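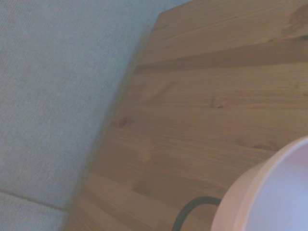 Figure 7.1 Pale blue-gray fabric with a seam, next to wooden planks.

Chapter 7
Rehearsal Props and the Real Thing

The first show I ever propped was a kitchen drama called Jetar, in a converted feed store with 80 folding chairs we'd borrowed from a church. I was nineteen and I thought props meant shopping. I spent my whole budget, all 300 dollars of it, in one glorious afternoon, and came back with a soup tureen, a brass bell and a set of teacups so thin you could see your fingers through them (I can still feel how proud I was!). Two of the cups were gone by the end of the first run-through. The director, Aoife Breathnach, picked the handle of one of them out of her shoe and asked me what the actors had been practicing with up until then. They hadn't been practicing with anything. They'd been holding their hands in the air.

So that's where I want to start this chapter, with the stuff that never gets in front of an audience. We call these rehearsal props, or stand-ins, and in most of the theaters I've worked in they live in a couple of bins under the stage manager's table. They're ugly and mismatched and I love them. Chapter 6 covered reading a script for props and making your first list. Now we'll take that list and split it in two: what the actors need in their hands next week, and what they'll need on opening night.

A stand-in has to match the final prop in the ways an actor's body will notice, and color is usually low on that list. Size comes first for me, then weight, then how you pick the thing up. Does it have a handle? Can you carry it in one hand while you open a door with the other? A small pink plastic bowl with a bit of a flare at the rim, like the one on the pine table in Figure 7.2, will do perfectly well for a china sugar bowl in the first week, even if the play is set in 1890 and everyone's in mourning. The actor learns where to reach and where to put it down. What she won't learn is how carefully china has to be put down, and that's a problem you'll need to fix before tech.
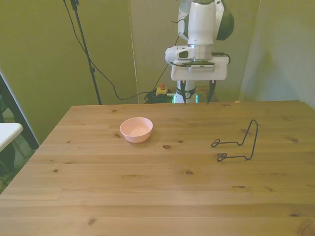 Figure 7.2

Weight is where beginners get caught, and I include myself at thirty. On Gaber, a two-act comedy with far too much luggage in it, I gave Cillian Moynihan an empty suitcase for four weeks and then handed him a packed one at dress rehearsal. He had built a whole joke around swinging that case onto a bed. A light plastic bowl like the pink one can fool you in the same way: it's easy to toss from hand to hand, somebody turns that into a bit of business, and then the stoneware version shows up and the bit has to go. These days I put dried beans or a bag of sand in anything that's going to get heavier later on.

Before you read on, pull out the prop list you made for the Chapter 6 project. Mark every item that gets lifted, poured, thrown, eaten or broken. Those are the ones that need a stand-in by the first blocking rehearsal, and we'll take them in that order, beginning with things that get lifted.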